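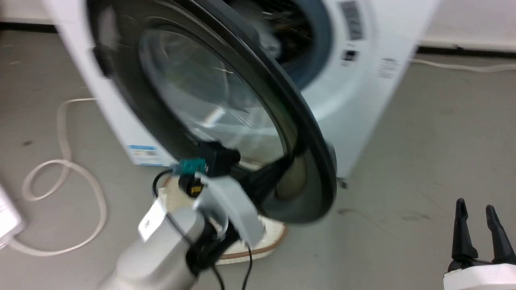

Kitel Television, Studio Operations Department

Studio Safety Checklist: "Murín," Season 2
June 2018 | By Studio Operations

We use cookies to improve your visit. By continuing, you accept our cookie policy.

Completed before taping on the Piso stage. Items marked Open must be closed before the audience is admitted.

1. Exit doors clear and lit. Pass.
2. Lighting grid, safety cables attached. Pass. Two cables replaced after the March inspection.
3. Audience seating, rails and steps. Open. Loose rail at row 4, left side.
4. Cable ramps across walkways. Pass. Tape to be renewed at the camera 2 position.
5. Fire extinguishers, tags current. Pass.
6. Kitchen set, working stove. Not applicable. Gas remains shut off for this episode. 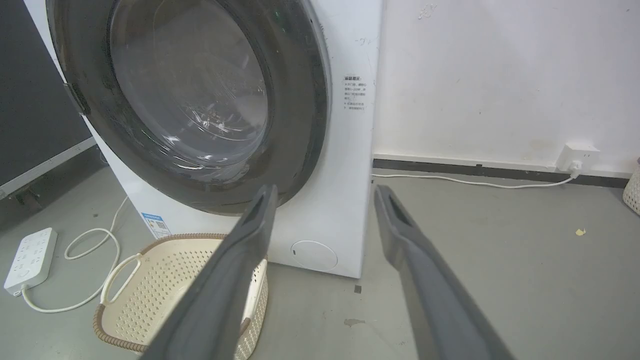

Kitel Television, Wardrobe and Props Section

7. Costume racks clear of heaters. Pass.
8. Steam irons unplugged when unattended. Open. One iron found switched on. Staff reminded in writing.
9. Prop storage, shelf loads. Pass. Heavy items moved to the lower shelves.
10. Breakaway glass stored apart from real glass. Pass. New labels requested.

Comment: The network has approved a live finale, with over 4,000 ticket requests received. A separate crowd plan is required. Items 3 and 8 will be inspected again before rehearsal.

Related
Urkov Stage Inspection Results
Audience Entry Rules
Live Broadcast Crowd Plan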